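Harnent / Handgreifer, Laufzettel Textil

Aufgabe bleibt dieselbe: grauen Strickpullover aufnehmen, ausbreiten, falten, ablegen. Vorgeführt wird von Hand mit den Greifern, am Roboter selbst läuft dabei nichts. Stand vor diesem Einsatz 1.772 brauchbare Durchgänge im Ordner, davon 116 mit Strick. Der Rest ist glatte Ware und hilft beim Pullover wenig.

Offen von letztem Mal: Zeitversatz links/rechts. Clotel hat die Software neu aufgespielt, Versatz liegt jetzt bei 2 Bildern. Reicht fürs Falten. Fürs Übergeben von einem Greifer zum anderen würde ich es noch einmal nachmessen.
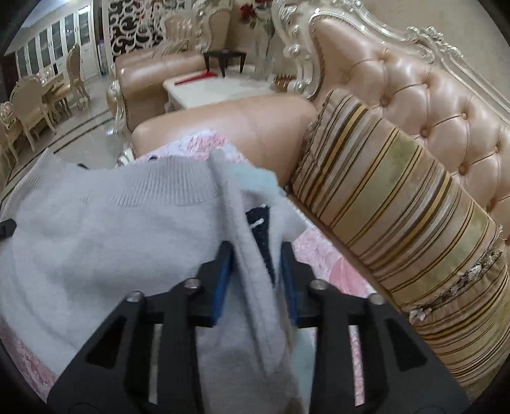
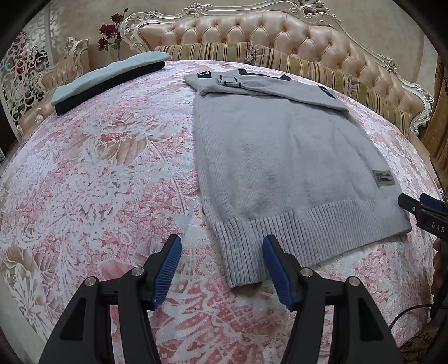
Povetero, Januar 2026

Griff in den Strick: Backen ganz zufahren, bis die Stofffalte zwischen den blauen Belägen hochsteht, erst dann anheben. Wer zu früh zieht, verliert die obere Lage, und der Durchgang ist für das Training nicht zu gebrauchen. Solche Durchgänge mit »V« markieren und nicht löschen, Montecinos will die Fehlgriffe getrennt auswerten.

Weiches Polster darunter macht mehr Arbeit als der Labortisch. Die Fingerspitzen drücken sich ein und nehmen die Decke gern mit. Flacher anfahren, Spitzen fast parallel zur Unterlage, dann geht es. Gemusterte Decken ausdrücklich lassen, so sieht es in Wohnungen eben aus.

Reihenfolge beim Falten, bitte alle gleich:
Ärmel zuerst, dann Oberteil nach unten über den Rumpf, Bund zuletzt glattziehen.
Am Bund beide Backen offen ansetzen, kurz stehen bleiben, dann schließen. Die Pause ist später beim Schneiden der Abschnitte nützlich.
Hände möglichst hinter dem Gehäuse halten.
Kabel vor jedem Start über den Unterarm legen, sonst zieht es beim Drehen.

Nach 30 Durchgängen Personenwechsel. Danach werden die Bewegungen merklich schneller und eckiger, das sieht man in den Kurven sofort.

Noch zu tun: Kalibrierung rechts wiederholen, Schrauben an beiden Greifern nachziehen, zweiten Pullover mit gröberem Strick besorgen. Abspielen der Vorführungen auf dem Arm frühestens im April, vorher ist die Zelle belegt.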